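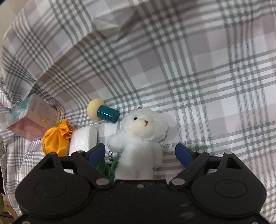 Kevcombe Gift Fulfillment
Equipment Planning Meeting, Minutes
2/28/18, upstairs meeting room

Present: operations, purchasing, packing floor (both shifts), maintenance, finance
Apologies: customer service

1. Minutes of the last meeting

Accepted with one correction. The tape dispensers were described as "approved." They were "approved subject to a trial," and the trial has not started. Purchasing will chase the supplier.

2. Matters arising

The stretch wrapper is back in use. Maintenance would still like the spare belt that was agreed in November and has not been ordered. Purchasing said it was held up by a change of account number. Maintenance said that was also the explanation last time.

3. Picking arm for small soft goods

Operations presented the proposal from Trernico for a picking arm, called the Plurkach, to be placed at the end of the gift line. The paper had gone out the evening before and several people had not read all of it.

The proposal comes in two stages. In the first, our own packers use hand-held grippers with the same fingers as the arm to pick and place sample goods, and the recordings are used to train the arm. In the second, we lease the arm. Trernico has quoted $2,568 for the first stage, covering the hand-held grippers, software setup and one day of training on our site. The second stage is described as "priced on completion of stage one."

Finance asked what that meant. Operations said Trernico would want to see how the recordings went before naming a price. Finance said this looked like paying to find out what we would be asked to pay, and wanted that comment minuted.

The packing floor (day shift) asked which goods the arm was supposed to handle. The paper says "small soft goods and gift items." On our line that covers plush toys, satin pouches, folded fabric, small gift boxes, and anything a client decides to add in the second week of November. Day shift said these have very little in common once you try to hold them. A plush bear can be squeezed almost anywhere and will forgive you. A gift box with a printed side will show a mark, and a drawstring pouch has cords that catch on whatever is next to it. Ball chains and hang tags are as bad as cords and are the reason for most of our repacks in the toy section.

Operations said the rubber finger pads are meant to deal with marking. Night shift asked if anyone had seen them used on glossy card. Operations had seen the Trernico video. Night shift asked if the video had glossy card in it. Operations was not certain.

Maintenance had two questions on the hardware. The first was the price and lead time of replacement finger pads, which are not listed anywhere in the quote – in maintenance's view, rubber that touches cardboard all day is a consumable. The second was whether the pivots on the fingers can be serviced here or have to go back to the supplier. Operations will ask for written answers to both.

The paper says stage one needs up to 1,000 recorded picks. There was a long discussion about who would do them. Operations suggested quiet periods. Both shifts said they would be glad to be told when those were. Finance asked whether packers' time had been included in the cost of stage one. It had not. Finance will add it and send the figure around before the next meeting.

Day shift asked whether the picks could be done on goods laid out on a table, as in the paper, or whether they had to be done from the totes. Operations said a table to begin with. Day shift pointed out that nothing on our line arrives laid out on a table with space around it. Goods come in totes, on top of each other, with the cords underneath. If the arm learns on a table, somebody will have to lay things out for it, and that person could have packed them.

Operations accepted the point but said every supplier starts with simple layouts, and that it would be unfair to turn the idea down before any trial. Purchasing agreed in part. It was noted that the label applicator was also bought on the promise of later improvements, and it is now in the corner of the loading bay with boxes on it.

Purchasing has spoken by phone to Theodorakopoulos, a confectionery packer that did a first stage with Trernico last year. They were polite about the hand-held grippers and said staff picked them up quickly. They have not gone on to the arm. Asked why, they said it was "still being looked at." The meeting drew its own conclusions from this, which differed.

Agreed:
– No order for stage one at this time.
– Operations to ask Trernico for the loan of one hand-held gripper, free of charge, for two weeks.
– If the loan is agreed, packers on each shift to try it on 245 items taken from ordinary totes, unsorted, with no tidying beforehand. Drops, marks and tangles to be written down on the usual repack sheet.
– Operations to ask for a price range for stage two in writing. "On completion" will not be accepted.
– Trernico to be told that we expect soft toys with chains, drawstring pouches and glossy boxes to be covered, or else a clear statement that they are not.

Night shift asked for it to be recorded that they are not against the machine. They would be happy to hand over the pouches tomorrow.

4. Packing benches

Purchasing has a price for replacement bench tops for four stations. Day shift said the tops are fine and the legs are the problem. Purchasing had understood the opposite. Maintenance will look at the benches and report which it is.

Finance remarked that benches with level legs would help every shift from the first day and would probably cost less than the training day in item 3. Operations asked that the two items be kept separate.

5. Capital budget

Finance repeated that there is one equipment budget for the year and that it has not grown. The stretch wrapper repair has already come out of it. Requests without a running cost attached will be sent back. This applies to item 3, and to the heated sealer request, which was one line long.

6. Any other business

The socket by the gift line is still loose. Maintenance to fix it this week.

Customer service asked by email whether the arm would be able to tie bows. Operations to reply.

Next meeting: to be set once Trernico has answered on the loan.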